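Fliltgate two-arm cell: questions from operators

Who looks after the cell?

Urho Heinonen at Stekbridge keeps the setup sheet and the spares. Small jobs such as cloths, clips and tape are done by whoever is on shift. Anything inside a finger joint goes to him.

How often should I check the finger pins?

Every 90 hours of running. Open the gripper fully, press stop, then try each pin with the hand key. If one turns, write the finger and joint on the sheet. Don't nip it up and carry on.

Can I change the green cloth myself?

Yes. Take off the clips, lay the new cloth and pull it flat from the back edge before you clip it again. Small creases are fine away from the tape mark.

Do I have to put the yellow tape back in exactly the same place?

Within 3 mm. Use the Dernirow template, which hangs inside the cabinet door. If the mark is further out than that, the arms will need teaching again – allow a whole morning.

What should the grippers look like before a run?

Fingers open, both sides clear of the cloth, and no parts left between them.

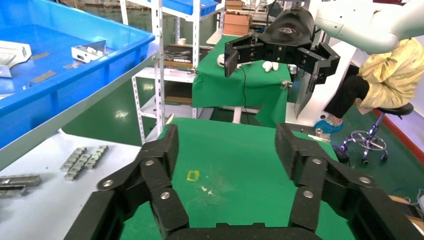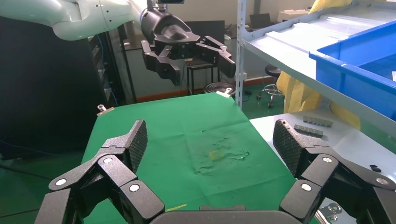
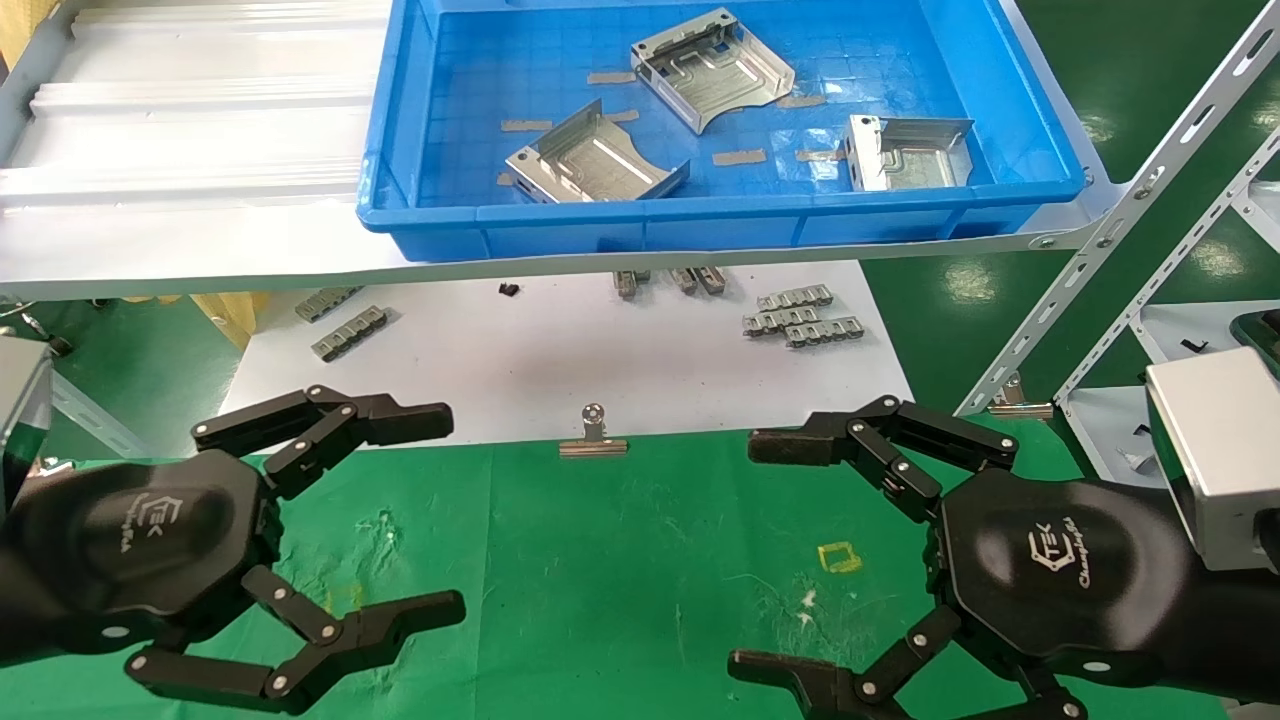
If a finger stops short of fully open, run the homing routine once. If it still stops short, switch off and ring extension 145. Forcing it by hand strips the small gear at the base, and we have had to replace two of those since April.

Can I sit near the cell while it is running?

Only at the marked operator position, with the stop button in reach. Gown and shoe covers stay on.

The arm pauses and the lamp flashes. What is wrong?

Usually code 9, a loose cable at the wrist. Switch off, reseat the plug and start again. Two pauses in one shift means the cable wants changing. Ask for the Quiroga lead, as the older one is too short for the left arm.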